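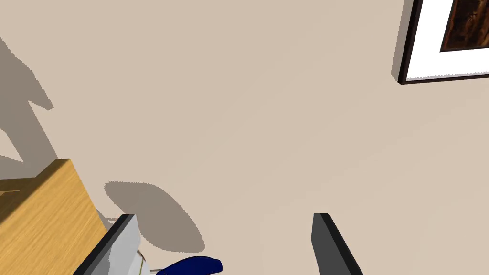
La pinza del robot simulado, abierta ante la pared de la sala virtual.

Cómo ve un robot dentro del ordenador

En el taller de robótica Vatia, los alumnos de primaria programan un robot que no se puede tocar. Vive en un simulador, un programa que calcula cómo se mueven las cosas y dibuja el resultado en la pantalla. La sala, los muebles y el cuadro de la pared son figuras geométricas con colores.

La pinza

Una pinza es la mano del robot. La de este proyecto tiene dos dedos, uno gris claro y otro gris oscuro. Cuando los dedos se separan, la pinza está abierta. Cuando se acercan, puede sujetar lo que haya entre ellos. El programa guarda la abertura como un número: 0 significa cerrada y 128 significa abierta del todo. Para dejarla a medio camino se escribe 64.

El punto de vista

Para dibujar la sala, el simulador necesita saber desde dónde se mira y hacia dónde. A eso se le llama punto de vista. Si se mira hacia arriba, aparece mucha pared y el cuadro se ve desde abajo, inclinado. El cuadro sigue siendo un rectángulo, pero sus bordes ya no parecen rectos respecto a la pantalla. Este efecto se llama perspectiva.

Puedes comprobarlo en casa. Colócate cerca de una pared con un cuadro, agáchate y mira hacia arriba. Después aléjate unos pasos y vuelve a mirar. El cuadro no ha cambiado; ha cambiado tu posición.

Las sombras

En la pared hay manchas grises. Son sombras calculadas. El ordenador traza una línea desde cada punto de la pared hasta la luz. Si la línea choca con un objeto, el punto se pinta más oscuro. Algunas sombras tienen el borde en escalones porque el cálculo se hace por cuadraditos. Con cuadraditos más pequeños el borde queda más suave, pero el ordenador tarda más.

Una sombra puede confundir a un programa que busca objetos por su color. El equipo Flirkine, uno de los grupos del taller, trabaja en ese problema: su programa debe distinguir un objeto azul oscuro de una zona de pared en sombra.

El reto Fukholm

Cada equipo dispone de 300 segundos para acercar la pinza a un objeto, cerrarla y levantarlo. Se permiten 34 instrucciones como máximo. Si los dedos atraviesan un mueble, el intento no vale. En el mundo real chocarían con él; en el simulador, eso depende de que las colisiones estén activadas.

Palabras técnicas

Simulador: programa que imita el comportamiento de algo real.
Colisión: contacto entre dos objetos que el programa detecta.
Perspectiva: cambio en la forma aparente de un objeto según el lugar desde el que se mira.
Instrucción: orden que el robot ejecuta en un paso.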